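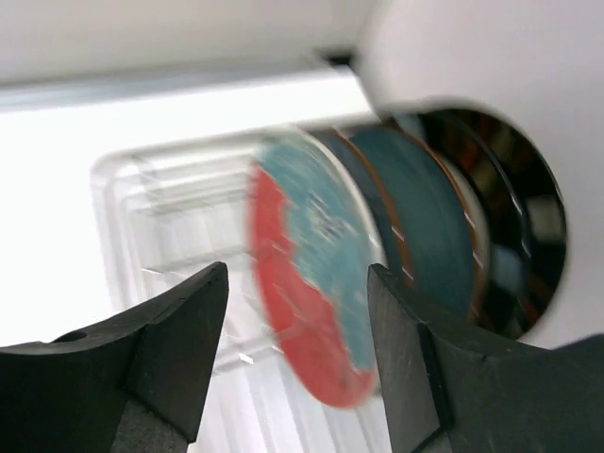

Photo: Kazimír Vrabec / Skirnow bench tests

Gripper trials: your questions, more or less in the order they annoyed us

Why plates?
We tried foam blocks first. Every gripper on the market is a genius with foam blocks. A glazed plate is thin at the rim, wide everywhere else and slippery, and a dish rack puts its neighbors very close by. If a finger design has a weakness, crockery will find it before lunch.

Which fingers did you compare?
Two sets. The Durnden fingers are the stiff ones. The Jakubowski fingers have a softer pad and cost more, a fact their owner's manual manages to bring up twice. Each set got 72 picks with the same controller settings.

So who won?
Durnden, on plates standing in a rack, where a blunt tip can slip in beside a rim. Jakubowski, on plates lying flat. We had hoped for one winner so we could stop buying fingers.

Do I really need a wrist camera?
For rack work, yes. From the wrist you get the tips and the rim in one view, and the tips are the part you want sharp. The plates can go a bit soft and you'll still manage. Black glossy dishes are another story: they reflect half the room, and our edge finder has chased more than one reflection in good faith.

And the fixed camera?
Keep it. It's the one that shows you the whole table, both arms and the rack. It's less helpful when a gripper parks itself over the plate you care about, so plan on using both views.

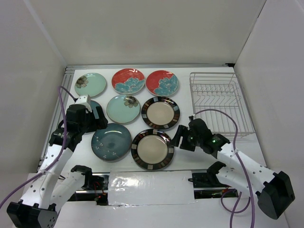 Why do the plates come in different patterns?
Kazimír picked them. A plain rim is easy to trace. One with light squares let into a dark border makes the software think the plate has ended early, and we wanted to know that in March, well ahead of the demo.

How long does it take to swap fingers?
The Plelton mount says 2 minutes. Allow 30 the first time, including the hunt for the hex key. Recalibrate the wrist camera afterward, even if you're sure nothing moved.

How many plates have you broken?
3. Two were the controller's fault. The other one was carried to the sink by hand.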